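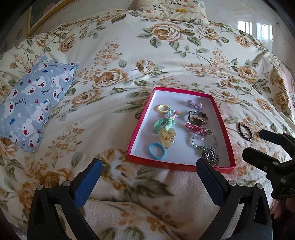 Foto: Broltonetti / 14/07/2026

Rafail Zacharopoulos plant bei Broltonetti die Anschaffungen. Zwei Greifer von Grister stehen im Haushalt, im April sollen weitere folgen. „Der Greifer selbst ist der kleinere Posten“, sagt er. Teurer seien die Fingerpads: 108 Euro kostet der Satz, 947 Euro hat er dafür im laufenden Jahr eingeplant. Haargummis, Armbänder und Spangen in einem Schachteldeckel hält er für einen guten Maßstab. „Wer beim Kauf nur an Kartons denkt, bestellt zu grob.“ Ein Angebot von Chrysikopoulos über 2.341 Euro liegt vor, die Wartung ist darin nicht enthalten. „Das rechnen wir noch einmal durch“, sagt Zacharopoulos.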